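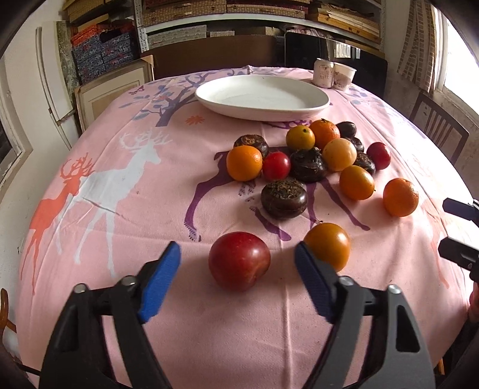 Kitchen tips: getting a gripper to handle soft fruit

I've been renting the Tristirau two-arm kit from Plekon since May, and the question I get most is whether it can put away fruit without making jam. Mostly, yes! But it took me a good while to get there, and the booklet that comes in the box is thin on kitchen matters (four pages on cables, one paragraph on food). So these are my own notes, for anyone who has the kit already or is thinking about it.

Start with one plum

Put a single plum on the near side of the table, well clear of the rest, and let the arm practice on that before it goes anywhere near a pile. Plums are slippery and they show every mistake. I keep the grip setting at 19 for plums and persimmons, and I go up a little for mandarins, which have some give in the peel. If you find a dent in the skin, go down two steps and try again on the other side of the same plum. Eat that one first.

Keep the blue pads clean

The textured pads on the fingertips do nearly all the work. Once they have juice on them they get tacky, then dusty, and then a shiny plum shoots out sideways. Dish soap on a damp cloth, wipe, let them dry all the way. I do it before every session now. Don't use oil-based cleaner – I tried one and had to order new pads from Famton, who sell them in packs.

Water chestnuts are a different animal

I love these with a stir-fry, and they turned out to be harder than the plums. They're dark, lumpy, and they like to lean on each other, and the old dry bits on the crown come off on the pads. Pick them across the fat middle, never by the sprout. If yours are muddy, rinse and dry them first or you'll be cleaning pads all evening.

Loosen the pile

When round things are packed tight, the fingers can't get down between them. I just roll the cluster apart with my hand until I can fit a finger between most of the pieces. Serpil Kahraman from the Sezer cooking club leaves hers heaped up and works from the outside in. It's slower, but she says she likes watching it.

Plate and cloth

A wide, low plate beats a bowl. The arm can set a mandarin down on it without having to reach over a rim, and an oval one gives you more room lengthwise. I use a tablecloth because fruit rolls less on fabric than on bare wood. Mine is the pink one with the deer and trees, and the busy print hasn't bothered the kit at all. Smooth out any big wrinkles, though. The small fold lines are fine.

What it costs

Rental is 500 a month with a deposit of 2,000, and buying outright is 3,000. I'd rent first. Aslı Kurtuluş at Plekon set mine up over the phone and was very patient with me, and she'll swap a worn finger for free if you send the old one back (keep the little screws!).

Would I buy it? Not yet. I'd want a softer setting below the lowest one for ripe persimmons, and a longer power cord. Next month I'm trying eggs, with a tray underneath.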